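Notebook, soft goods bench, June 2025

Third go at the house rules for hand-held gripper work. The first draft was a page I typed up in January and stuck to the cupboard door at Tatville, and it had 30 rules on it, and I couldn't have recited five of them myself. Oken have now asked to see what we work to before they take any more of our recordings, so I've sat down with a pot of tea and been ruthless. It's down to 9. I'm rather pleased with it!

The ones I'm sure of:

Pads before anything else. Look at the inner faces of both fingers, wipe them, give each pad a tug with your thumb. If a pad lifts at a corner it gets changed there and then, even if you only meant to do one quick take.

Close until the thing is held, then stop. With plush you can squeeze far more than you need to and it won't complain, which is exactly how bad habits start (try the same squeeze on an egg box and see how you get on).

Both fingers on the body of the object. No pinching by loops, tags or labels unless the task sheet says so. I know loops are tempting. I do it too.

Pause before you let go. A proper beat, long enough to say "and down" in your head.

When two grippers are out, one moves and the other waits. This was the rule we argued over most. I still want it for sorting into a box, where the fingers end up in the same small space and you knock the linkages together before you've noticed. 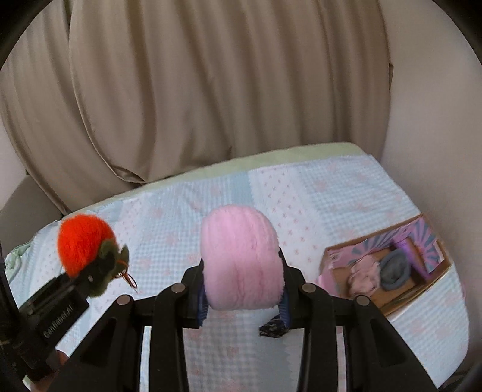
Miłosz Jasińska disagrees about the waiting rule and says I should put it in here in full, so: people don't tidy up with one hand parked in mid-air, and if we teach it that way we'll get stiff, slow handling that has to be undone later. Miłosz would keep the rule for hard objects and drop it for anything soft, and would rather we wrote down a minimum gap between fingertips than a ban.

Fair enough, mostly. The trouble with a gap is that you can't judge it while you're holding the thing, and I don't fancy writing a rule that can only be checked afterwards. Compromise for now: soft goods, both may move, but only one goes inside the box at a time. We'll try that for 100 takes and look at the bumps.

Cloths. Zawadzka's sheet says plain backgrounds only, and ours has always said patterned is fine so long as it's laid flat and noted in the log. I'm keeping ours. Homes are full of checks and flowers, and a rule that keeps them all off the table seems daft to me. Rucks are another matter, smooth them out between takes.

Fingers (the human sort): keep them behind the joints. I nipped myself on a pivot again and it went a lovely purple. Written in as rule 7, in capitals.

Still to sort: how often to swap pads when nothing looks wrong with them. Prisetti go by number of takes, we go by feel, and "by feel" isn't going to wash with Oken. I'll start a tally on the inside of the drawer lid and see what it tells me. Also need a fresh roll of wipes, the last lot left fluff on everything.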